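Red cotton with white trim - how to stop the trim turning pink?

Vsevolod Bilyk

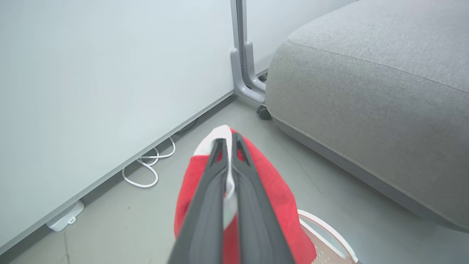 I have a set of red cloths that get washed every week at 85 F, and on two of them the trim has started to go pink. The supplier, Merrick, lists them as colorfast. The one in the photo is still good: bright red body, white trim along the upper edge, no repair needed. I would like to keep it that way. Washer is a front loader, spin at 1,200, powder detergent, no softener. Is the dye coming off in the wash or while the load sits afterward?

Wundska

Mostly while it sits. Loose dye stays in the water held by the fabric and moves into the white wherever the two touch. Take the load out as soon as the spin ends. Don't leave it bunched up like in your photo if it is damp - hang it flat with the trim at the top so it drains away from the white. Wash cold and use the extra rinse.

For the two that are already pink, soak in oxygen bleach in cool water, 2 hours, then rewash. Do not put them in the dryer before the pink is out. Test a corner first, as the red may lighten too.

pendton300

just use vinegar, sets the color

Diltik

Vinegar does not set the dye in finished cotton. It won't hurt, but it won't fix this. A color catcher sheet in the drum will pick up some of the loose dye. Replace it every load.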